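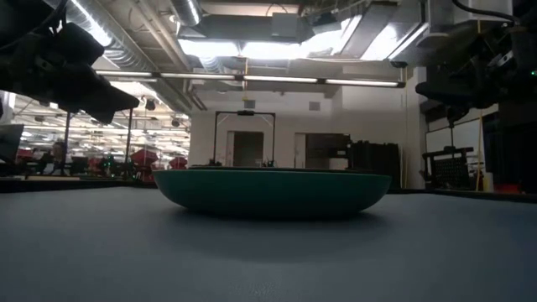
色の名前のことを書く。前から書くと言っていて書いてなかったやつ。締切が近いので急いで書く。通販でもペンキでも服でも、最近は色に番号がついていて、番号で話せば間違いがないということになっている。間違いがない。たしかに。でも番号で話すようになってから、色の話をする時間がものすごく減った気がするのだ。たとえばこの浅くて口の広い鉢。青緑とでも言えばいいのか、うちの母なら迷わず「青い鉢」と言う。わたしは「緑の鉢」と言う。妹は「ティール」と言う。で、三人で少しもめる。このもめる時間がいる、というのが今日言いたいことのほぼ全部です。

日本語の「青」が広いのは誰でも知っている。青信号、青りんご、青菜、青虫、青のり。外国の人に説明するときの定番ネタ。昔は区別がなかったんですよ、へえ、で終わる。でも終わらせるのがもったいない。区別がなかったのではなくて、区別のしかたが違った、くらいに言っておきたい。青菜の青は色だけじゃない。若い、水っぽい、まだこれから、みたいなものが入っている。青二才もそう。青臭いもそう。色見本のどこにも置けない。

前に住んでいたPutbridgeという町で、隣の部屋にSaoirse McGrathという人がいた。アイルランド語の話せる家で育った人。この人から「glas」という言葉を教わった。緑。でも草や木の緑で、灰色っぽいものにも使う。羊とか、空模様とか。ペンキやセーターの緑には「uaine」という別の言葉があるという。最初に聞いたとき、それ青だ、と思った。いや青じゃないんだけど、青だ。そういう種類の言葉だ。台所で二人でずっとその話をした。じゃあこれは、あれは、と窓の外を指さして。雨ばっかりの町だったから、指さすものはだいたいglasだった。

あの会話は番号ではできない。

別に番号が悪いとは言わない。ペンキを塗り足すときに番号がなかったら困る。困った。実際に困ったことがある。借りていた部屋の壁に傷をつけて、自分で直そうとして、町のJakubowskiという塗料屋に行った。クリーム色をください、と言った。店の人は黙って色見本の束を出してきた。クリームのところだけで一冊ある。バニラ、象牙、麦わら、古い紙。全部クリーム。どれも違う。持って帰って壁に当てて、朝と夜で別の色に見えて、結局ちょっと違うのを塗った。出ていくときに大家さんが壁を見て、なにも言わなかった。あれはばれていたと思う。

だから番号はいる。工場と修理と印刷にはいる。病院の検査にも、信号の電球にもたぶんいる。いるところで使えばいい。問題は、いらないところまで来ていること。

このあいだ毛糸を買おうとして、Plostanoというメーカーの通販を見た。500色以上あるらしい。すごい。すごいんだけど、名前がない。全部番号。絞り込みで「緑系」を押すと、だーっと並ぶ。画面の明るさで色が変わるから、番号だけが頼り。レビュー欄を見たら、みんな番号で話している。「あの番号はもう少し暗い方がよかった」とか。便利。でもこの人たちが何を見ているのか、ぜんぜん浮かばない。番号というのは、見本帳を持っている人同士でしか話が通じない言葉なのだ。持ってない人は入れない。

昔の毛糸屋は違った。祖母が通っていた店、駅の裏の、もうないけど、あそこは棚に手書きの札がついていて、「ふきのとう」「雨の瓦」「冷めたお茶」とか書いてあった。冷めたお茶。これがいい色だった。茶色とも緑ともつかない、すこし濁ったやつ。店のおばさんが勝手につけた名前で、仕入れのたびに中身がちょっと変わる。前のと違うじゃないの、と祖母は文句を言って、おばさんは、お茶だって毎回違うでしょう、と言った。むちゃくちゃだ。編みかけのセーターはどうなる。祖母のセーターの袖は、左右でちょっと色が違う。わたしは今それを着ている。

こういうことを書くと、昔はよかったという話だと思われる。違います、と言いたいけど半分はそうかもしれない。ただ、昔の名前がなんでもいいわけじゃない。「肌色」がなくなったのはよかった。本当によかったと思っている。あれは誰かの肌を、全員の肌ということにしてしまう名前だった。あの名前で嫌な思いをした子が教室にいたはずで、わたしはその横でなにも考えずに塗っていた。名前には人を入れたり追い出したりする力がある。だから雑につけていいとは思わない。

でもあのとき起きたことをよく思い出してほしい。肌色はおかしい、と言えたのは、名前だったから。番号だったら文句のつけようがない。なにも言っていないから、なにも間違えていない。名前は間違える。間違えるから直せるし、直すときに話し合いになる。うすだいだいがいいか、ペールオレンジがいいか、それもどうなのか、とか。あの話し合いは意味があったと思うのだがが、番号だけの世界ではそもそも始まらない。

かといって、最近よくある凝りすぎた名前もどうかと思う。口紅とかネイルの。「午前の言い訳」みたいなの。あれは名前のふりをした広告で、色のことをなにも言っていない。赤なのか茶なのかもわからん。冷めたお茶は、聞けば色が浮かぶ。浮かんだものが人によってずれる。そのずれ方がちょうどいい。午前の言い訳は浮かばない。ずれることもできない。番号と同じくらい無口だと思う。字が多いだけ。

じゃあどうしろというのか。書きながら考えている。

ひとつは、子どもに色の名前をもっとたくさん渡すこと。渡すというか、つけさせること。知り合いがLunowという小さな絵の教室をやっていて、そこでは絵の具を混ぜたら名前をつけることになっているらしい。つけないと使えない。「ねむいときの床」とか「おこられた川」とか出てくるという。隣の子が、おこられた川ってもっと黒いよ、と言う。そこで手が止まって、しばらく話になって、絵はなかなか進まない。いい教室だ。親からは絵が完成しないと苦情が来るそうで、それもわかる。わかるけど、絵なんか完成しなくてもいい。

もうひとつは、大人がもうちょっと適当に話すこと。わたしも仕事では番号を使う。印刷所に「秋の終わりの柿」と書いて送ったら怒られる。でも家でまでやらなくていい。妹はデザインの仕事をしているせいか、家でもすぐスマホを出して色を測る。そういうアプリがあるのだ。かざすと番号が出る。出た、と言う。出たところで会話が終わる。母が青いと言い、わたしが緑と言い、妹が番号を言って、はい終わり。正解みたいな顔をするのはやめてほしい。その番号、電気の下で測ったやつでしょう。窓際に持っていったら違う番号になる。測った妹本人がそれをいちばんよく知っているはずなのに。

母はこの5月で80になる。目が変わってきて、青と緑の境がだいぶ動いたとうゆう。白内障の手術のあと、世界が青くてびっくりした、とも言っていた。手術の前の何年か、母はわたしとぜんぜん違う台所を見ていたわけだ。同じ流しの前に立って。それを知ったのは、母がある日「この布巾、こんなに青かった？」と言ったから。番号で話していたら、たぶん気づかなかった。布巾の番号は手術の前も後も変わらないので。

変わらないことが番号のいいところで、変わらないから母の目のことはなにも教えてくれない。名前のほうは揺れる。揺れるから、言った人のことがわかる。どこで育ったか、なにを食べてきたか、いま目がどうなっているか。色の名前を聞くのは、半分はその人のことを聞いているようなものだと思う。

反論も来ると思う。前に似たことを短く書いたとき、色の見え方が人と違う方からメールをもらった。名前で話されるとつらい、番号があると助かる、服を選ぶとき店員さんに「落ち着いたお色で」と言われてもなにもわからない、と。そのとおりだと思った。返事を書くのに何日もかかった。だから番号を消せとは言わない。札に両方書いてほしい。番号と、誰かが責任を持ってつけた名前と。値札の隅にそれくらいの場所はある。メールの方はそのあと、自分にとっての赤がどういうものか、長い返事で教えてくれた。暗いところに沈んでいる石、だそうだ。その方の赤をわたしは見られないけど、石のほうは少しわかる気がした。

Saoirseとは今もたまに連絡をとる。この前、引っ越した先の海の写真を送ってきて、ひとこと「glas？」と書いてあった。わたしは「青」と返した。むこうから「それはどっちの」と返ってきて、説明しようとして打っては消して、だいぶ長くかかった。まだ終わってない。たぶん今夜も続きをやる。

字数が来たのでこのへんで。毛糸はまだ買えていない。

2021年3月21日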